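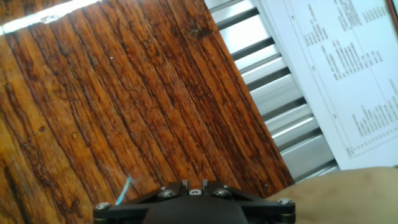 FORLOW, April

Minutes of the spring meeting, Tradum Table Project
Held Thursday at 6 p.m. in the back room of the Forlow workshop

Present: 22 members, plus Seren Ifans as guest
Minutes taken by the project secretary

1. Opening

The chair got us going a few minutes late, as people were still standing by the old wood and running their hands over it. The minutes of the winter meeting were read and accepted with one correction: the band clamps were bought from Dimitriou and not borrowed from them, so we get to keep them. (Cheers.)

2. The surface

Most of the evening went to this item, and a good evening it was. Everyone agreed that the wood has a wonderful color. It is a warm orange-brown with much darker streaks along the grain, and where the light hits the glossy patches it goes amber. Several members had only heard it talked about at earlier meetings and were delighted with it.

It is also rough. The ridges stand up, there are cracks and splits with the grain, and the little pits will hold crumbs forever if we leave them as they are. The discussion was about how much of that to keep.

Plan A was to plane the whole thing flat and start over with a clean face. In favor: an even surface for writing and for board games, and easy wiping. Against: most of the character would go out the door with the shavings.

Plan B was to brush out the loose material, fill only the cracks wide enough to catch a sleeve, and sand the tops of the ridges by hand so that the texture stays. In favor: it would still look like itself. Against: many hours of handwork, and glasses may wobble.

Seren Ifans, who came over from the Dametti yard to advise us, spoke for Plan B. She has finished a lot of old wood over the years and said she would not let a planer anywhere near this piece until a hand-sanded test patch had been tried. She suggested the lower end, by the small rounded spot that looks like a knot, since the grain is steep there and any trouble will show up early. She also asked us to go easy on the shiny areas. There is some finish left on them, or what looks like finish, and she would like a solvent test on a corner before we pick an oil that may not take.

A question from the floor: could we use clear resin in the cracks? Seren said yes, but to tint it dark. Clear resin over dark cracks can look like water, and some people love that and others can't stand it. A show of hands followed and the room was firmly in the dark-tint camp.

There was a short and lively detour about the dark spots. One member thinks old nail stain, another thinks plain dirt, and a third is hoping for scorch marks and a good story to go with them. They will be brushed first and argued over again afterward.

Decided: Plan B, 20 in favor, none against, two abstaining. Test patch to be done before the next meeting. No power sanding anywhere until the patch has been looked at by the whole group.

3. The louvered panel

The white slatted panel next to the wood came up under this item at last, having been bumped twice. The proposal is to leave it alone except for a cleaning. The pale slats look terrific beside the orange of the wood – more than one person remarked on that tonight – and painting them brown to match was voted down quickly and in good spirits.

Sanding dust was raised as a real concern. Fine dust gets in behind slats and stays there. Agreed to tape plastic over the panel before any sanding starts and to use the soft brush attachment afterward. The hose for it is in the tall cabinet, second shelf, behind the drop cloths.

4. Printed sheets

A reminder that printed sheets kept near the work should be moved before anyone opens a can of anything. Paper with small type in columns does not survive linseed oil, and we learned that with the last glue chart. The group liked the idea of a clipboard on a hook by the door. Hook and clipboard to be found this week. Please use pencil on any sheet you add notes to.

5. Materials and money

Dametti has offered to sell us sanding blocks and brass brushes at yard price. The order comes to 34 dollars and was approved. The tinted filler will be ordered from Dimitriou once the color has been tried on scrap, so if you have dark offcuts at home, bring them! Small pieces are fine.

The coffee jar is doing nicely and will pay for rags.

6. Work evenings

Sanding by hand goes faster with company, so we will run short sessions with two people on the wood and one on cleanup. The sign-up list went around and filled up before it got back to the front, which is lovely to see this early in the season. Newer members are very welcome on the brushing, and Seren showed the stroke she likes: always with the grain, light pressure, and stop as soon as the brush brings up pale fibers.

Bring your own dust mask. Ear protection can wait until there is something loud to protect against.

7. Any other business

The name. "Tradum Table" was always meant as a working title, and two members asked if it might stay for good. Warm applause, no vote taken. Back on the agenda next time.

Somebody left a green thermos at the winter meeting. It is on the windowsill in the front office.

Thanks were given to Seren for coming out after a full day and staying for all the questions.

Meeting closed at 8:15 p.m. A good number of us stayed on to pick a spot for the test patch, which has been marked with blue tape – please leave the tape on.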